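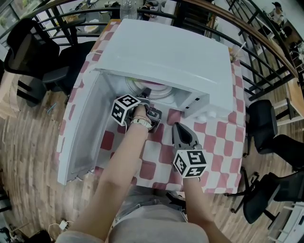 左手那把伸进炉口，右手那把先在桌布上方悬着。

2022年3月4日
文／Corinne Ridgeway

读数又掉了。

299。张到头应该是360。Ayana把左手那把夹爪从炉子里退出来，合上，张开，再看。还是299。

“多少？”Ruan在楼下喊。

“二九九。”

“昨天不是调好了吗？”

昨天是调好了。昨天晚上她走的时候，360，稳稳的，合上归零，张开360，连着试到手酸。今天早上一来，第一下还对，第二下就开始往下滑。

她没回话。右手那把放下，腕带解开，手镯又卡在带子里了。每次都这样，每次都忘了摘。

铁栏杆那头有人在搬桌子，腿拖在地上，吱——的一声，整个二层都跟着响。她等它响完。夹爪翻过来，壳子底下是四颗小螺丝，Gemma拧的，Gemma拧螺丝从来不留情面。

“螺丝刀呢？”

没人应。

在椅子上。不对，那是另一把，头太大。最后是在地板上找到的，充电器旁边，白线绕着。她蹲下去捡，膝盖磕了桌腿，炉门晃了晃。

先断电。这条是Yolanda写的，贴在工具盒盖子里面，第一行，字特别大：先断电，再开壳，别逞能。第二行小一点：螺丝放盖子里，别放桌布上。红的格子上还好找，白的格子上掉一颗银螺丝，你就找吧。

Ayana把电池拔了。四颗螺丝，盖子里，一颗一颗放。壳子卡得紧，指甲抠进去，啪，开了。

里面比想象的干净。齿条上一层薄油，没毛，没渣。编码器那块小板子好好地待着。排线也插到底了。她用指尖推了一下齿轮，转。再推，转。顺得很。

那299从哪来的？

她把Falance的手册翻出来，手机上看，字小的要命。“零点漂移：检查磁铁间隙。”间隙。塞尺在谁那儿？在Ruan那儿，Ruan在楼下，楼下到楼上要绕一大圈，她懒得绕。

“塞尺！”

“什么？”

“塞——尺！”

过了一会儿Ruan上来了，喘着，一只手拿塞尺，一只手拿半个面包。他往壳子里看了一眼，说间隙没问题。

“你还没量。”

“看着没问题。”

量了。没问题。他有点得意，又不好太得意，咬了一口面包，往后退了一步，别让渣掉进去。这点规矩他还是懂的。

“要不先用右边那把，”他说，“下午再弄。”

“两把要一起用的。一把扶炉门，一把拿东西。你用一只手给我看看？”

他想了想，没伸手。

楼下Gemma在打电话，声音一阵一阵飘上来。说的是晚上的事。Wuvley那边的人晚上来取数据，热菜这一组，开门，放进去，关门，拧旋钮，再取出来。少一组都不行，话是去年十二月说好的，说的时候大家都觉得三月还远。

Ayana盯着那个齿轮。

磁铁是粘在轴上的。轴是对的，板子是对的，间隙是对的。她拿镊子尖去碰磁铁，很轻，就碰一下。

动了。

“哎。”

“怎么？”

“你别呼吸。”

她又碰了一下。轴不转，磁铁自己转了，一点点，头发丝那么多，松手它就停在新的地方。胶开了。不是全开，开了一边，平时看不出来，夹爪一使劲它就跟着溜一点，溜一点，溜到299。

“Schumacher那瓶胶，”Ruan说，“我就说那瓶过期了。”

“你什么时候说的？”

“心里说的。”

换胶。Rustis的，新开一管，蓝盖子。旧胶要刮干净，刮得不能急，磁铁脆，掉地上就完了，备件在路上，在路上的意思就是没有。她用刀片背面刮，一小片一小片，像刮彩票。Ruan举着手机给她照亮，照一会儿胳膊就往下沉。

“高一点。”

“高了。”

“再高。”

酒精擦一遍。晾。再擦一遍。磁铁上有个小点，得对着轴上的刻线，差一点都要重来。点胶，一滴，牙签尖上那么一滴。放。按住。

要按大约22分钟。手册上写的是“固定至初步固化”，谁知道初步是多步。Yolanda以前试过，二十出头，少了不行。没有夹具，就拿手按。

她就按着。

按着的时候什么也干不了，只能看。看炉子，看桌布。看Ruan把面包吃完。窗户那边亮得晃眼。她左手拇指开始发麻，先是指尖，然后一路麻到手腕，手镯那一圈。

“换我？”Ruan说。

“不换，一换就歪了。”

“你信不过我。”

“嗯。”

他笑了，去把右边那把的标记方块擦了擦。白方块上有个指印，正好压在黑格子边上，这个也会让位置飘，不过飘得少。他擦的很仔细，哈一口气，擦一下，对着光看一下。擦完又把底座晃了晃，紧的。

“这把什么时候上的油？”

“上周。”

“本子上没写。”

“那就写。”

他去写了。本子是Yolanda留下的，她调去别的组以后还时不时发消息来问，油上了没有，指垫换了没有，左边那把还闹不闹脾气。左边那把一直闹。Ayana从来不承认，每次都回：挺好。

时间到了。她松手，先松一根手指，等等，再松一根。镊子碰磁铁。没动。用点力，没动。

壳子合上。螺丝，盖子里，一颗，两颗，三颗。

第四颗呢？

两个人都没说话。Ruan慢慢抬起脚，看鞋底。Ayana去掀桌布的边。炉子底下，椅子轮子边上，木地板缝里，都没有。地板是一条一条的，弯的，缝多得数不过来。

“你吃面包的时候——”

“我没碰盖子！”

在她袖口里。卷起来那一道褶，一抖就掉出来，叮，落在桌上，刚好是红的格子。

拧上。装电池。灯亮。

归零。合。零。

张。

360。

合，张，360。合，张，360。她不敢高兴，昨天也是这样的。要上负载，要真夹点东西，夹个滑的，夹个有分量的。

“茄子。”她说。

Ruan已经把茄子拿来了。

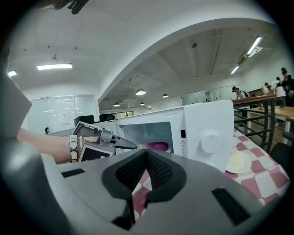
茄子在炉膛里，夹爪的指尖刚好到炉口。

第一次，放进去，夹得有点偏，茄子滚了半圈。读数没掉。

第二次，好一点。

“腕带紧一格，”Ruan说，“你手在里头晃。”

紧了一格。在试一次。指尖对着茄子肚子，慢慢收，感觉到皮的那一下，停，再收一点。提。茄子离开炉底，稳稳的，紫得发亮。她往外带，过炉口的时候最容易蹭，一蹭齿条就吃力，齿条一吃力，昨天那块磁铁就溜。

没蹭着。出来了。放桌上。张开。

360。

“再来。”

“还来？”

“来到我信为止。”

来了很多次，后来茄子皮上全是印子，Gemma上来看见，问这个晚上还能不能吃。没人理她。她自己看了看读数，又看了看Ayana的拇指，拇指尖上白白一层胶。

“Wuvley的人提前了，”Gemma说，“已经在路上。”

“提前多久？”

“没说。”

Ayana把右手那把也戴上，两边都合了一下，张了一下。炉门要开，茄子要进去，面包那个盘子先不动。Ruan翻开本子，写：左爪，磁铁脱胶，重粘，Rustis，360。写完停了停，在后面又加了两个字，待查。

“旋钮归位了没有？”她问。

“归了。”

“那录吧。”

Ruan把笔夹进本子，跑下楼去开机器，跑到一半又折回来，塞尺忘桌上了。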